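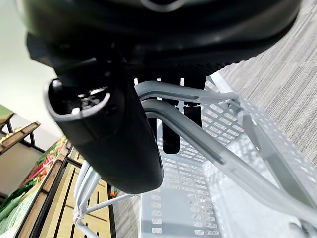

What age are the Trosterwood reins meant for?

Children from the point where they can walk steadily on their own up to the point where they can undo the buckle, which in most families comes sooner than anyone would like. The chest strap has 6 positions. If you are on the last one and it still feels snug, it is time to move up to the wrist link.

Home Shop Reins Wrist links Help Basket

Search our help pages
Enter keyword Go

Can I use the reins to lift my child over a puddle?

Please don't. They are made for steering and stopping. Your child will find a way into the puddle regardless.

How long is the lead?

161 cm at full stretch and 77 cm with the slider pulled right in. Use the short setting near roads, and in any shop that sells glassware.

Can I wash it?

Yes, at 30 degrees with the buckle done up. Skip the tumble dryer. Dried banana needs a soak first, and Carys Wynne in our returns team would like it known that she can always tell.

Will it fit over a winter coat?

Over most of them. Put the coat on first, then the harness, then check that you can slide two fingers under the chest strap. Very puffy snowsuits are hit and miss – measure around the chest before you order and compare it with the size chart.

Does the Bendia wrist link work with twins?

You can wear one on each arm, but you will then have no hands for the door. Two sets of reins are easier to gather up in one fist.

I ordered on Friday. Where is it?

Orders placed after 2 pm on a Friday leave us the next working day. If you've had a dispatch email and nothing else, reply to it with your order number and Lakmal Miah will chase the courier.

Do you sell spare buckles?

Yes, under part number 431. They come in black only. We did offer yellow until May, and both people who bought one seemed pleased.

Page last updated: May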